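Coffee Corner at Ornesau - Photo Gallery

Ornesau is a small shop that sells dry goods by weight: rice, lentils, tea, dried fruit and, for the past two years, coffee. Saeed Babaei runs the front of the shop and Nasrin Nazari does the buying. The gallery covers the coffee side, from the storage bins to the scoops on the counter. The pages on tea and spices will go up in August.

The shop keeps 16 kinds of beans at a time. Most are sold whole. There is a grinder by the register, and grinding costs nothing extra, but Nasrin would prefer that people grind at home if they can.

Scoops and beans

A wooden scoop with dark roasted beans in it. The bowl is rounded, like a shell, and the rim is thick and smooth. The wood is a light, warm brown.

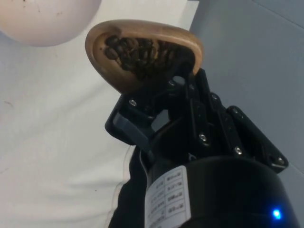 Nasrin Nazari said the dark roast went stale fastest of anything in the shop, and that she would sooner sell a customer a small bag twice a month than a large one every other month. Saeed Babaei disagreed with her on this - he buys the big bag himself and keeps it in a tin with a tight lid.

The house dark roast is called Senivlow. It is roasted longer than the others and the beans come out with a shine on them. It works well in a moka pot and with milk. People who drink their coffee black often ask for Zamani, a medium roast that costs a little less.

Caring for a wooden scoop

Dark beans leave oil on wood. Wipe the bowl out with a dry cloth at the end of the day. Once a week, wash it by hand in warm water with a drop of dish soap, rinse it, and stand it on its edge to dry overnight. Do not put it in the dishwasher or leave it in the sink.

If the wood starts to look dull, rub in a thin coat of food-safe mineral oil and wipe off what is left after an hour. Olive oil is a poor choice - it turns, and the smell gets into the coffee. Keep one scoop for coffee and another for spices.

Buying by weight

Bring your own jar or tin and have it weighed empty at the counter before filling it. Paper bags are free. The smallest amount sold is 2 ounces, which is enough to try a roast before buying more.

Jatex storage tins are on the lower shelf next to the tea, in two sizes. The small one holds 9 ounces of whole beans, a bit less if they are dark roasted, as those take up more room. Replacement lids can be ordered at the register.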